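Forum > Household > Storage and Sorting > Small basket, mixed contents: what goes where?

javby_shelf
Clearing one white table so that it can be used as a table again. Everything that has drifted on to it needs a category and a permanent place. Storage available: one Skumden wall cabinet, internal width 600 mm, with 2 fixed shelves, and one small wicker basket. I would prefer not to buy anything else.

Items in question: black squeeze tube, pasta server with a green grip, blue mesh bath pouf. The pouf is in the basket at present and stands well proud of the rim. The tube stands on its cap. The pasta server has no assigned place at all.
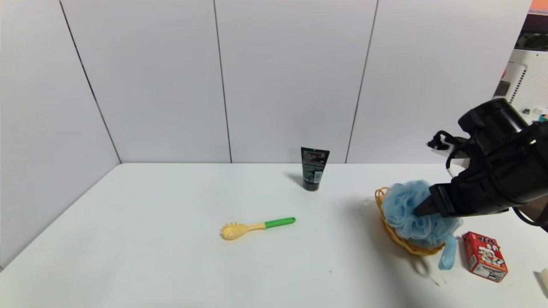
ernov90
The basket is too small for a pouf and always will be. Netting springs back, so whatever you compress on the way in will be over the rim again by the evening. Hang the pouf by its cord and give the basket to the tube and similar small items.

javby_shelf
I have considered a hook. The tiles on that side of the bathroom are old and I don't want to drill them. Adhesive hooks have failed there before.

Nneka Okeke
Over-rail hook on the shower rail, then. No drilling, no adhesive. A pouf should hang in any case, as it dries faster with air on all sides. Wicker is a poor choice for anything that goes back damp.

ernov90
Agreed on the wicker. I had one go black at the base after a single winter. It was lacquered, for what that's worth.

tall_larder
Disagree in part. Wicker is open weave and drains perfectly well if you stand it on a rack. The trouble starts when people put it on a flat shelf. I have used a Muriithi rack under mine with a 19 mm gap and had no staining.

Nneka Okeke
A gap under the basket does nothing for the strands in direct contact with wet netting.

tall_larder
It does if the pouf is wrung out first.

javby_shelf
Can we return to the pasta server. The kitchen drawer is 90 mm deep internally and the head jams against the frame when it lies prongs up. Prongs down it clears, but it catches on the whisk.

grout_and_co
Jar on the worktop, head up. You are trying to solve a drawer problem that needn't exist. Mine has stood in a stoneware jar for years.

ernov90
A jar on the worktop is clutter with a rim round it. Put it on its side at the back of the drawer and move the whisk to the cabinet.

javby_shelf
The whisk is used daily, so no. I will try the jar.

Update, November. I have adopted a rule that the middle of the table is kept clear and anything put down goes to the edges until it is sorted. It sounds trivial, but it gives me somewhere to work. The surface is matt and marks easily, so I also wipe it down before starting. 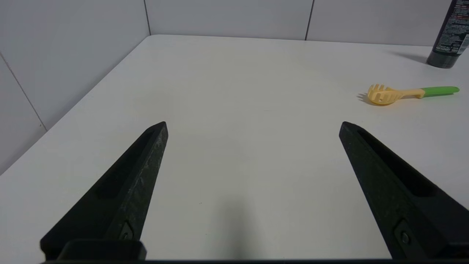 Clear stretch of tabletop, with a few small dark specks still on it.

tall_larder
What are you wiping it with? Some sprays leave a film on matt finishes and then dust sticks to it.

javby_shelf
Damp cloth, then a dry one. No spray.

grout_and_co
Fine. Avoid melamine sponges, they will polish it in patches and you can't undo that.

javby_shelf
Noted. One further item has come up: an orange coil spring toy, the translucent sort. I had it down as "toys, box under bed", but it keeps ending up with the pouf. The two don't store well together. Netting works its way in between the loops and a coil of that kind tangles if it is pulled out in a hurry.

Nneka Okeke
Separate them before you do anything else. Hold the coil closed and ease the mesh off one fold at a time. If a loop gets crossed, stop and uncross it there and then. A kinked plastic spring never sits flat again.

ernov90
Or cut the mesh. Poufs are cheap.

Nneka Okeke
Cut netting frays and you will be picking bits out of the plughole for weeks. I wouldn't.

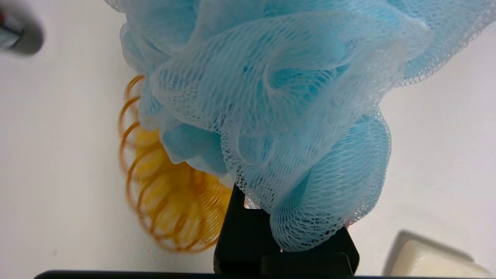

Where things stand now (edited by javby_shelf)

Pouf: over-rail hook, to be fitted. Out of the basket permanently.
Tube: basket, upper shelf of the Skumden.
Pasta server: jar, on trial.
Coil spring: lidded tub, stored closed and upright.
Basket on a rack or flat: not agreed. Tall_larder and Nneka can carry on below if they wish.

tall_larder
If only dry items are going in it, flat is fine. My point was about wet ones.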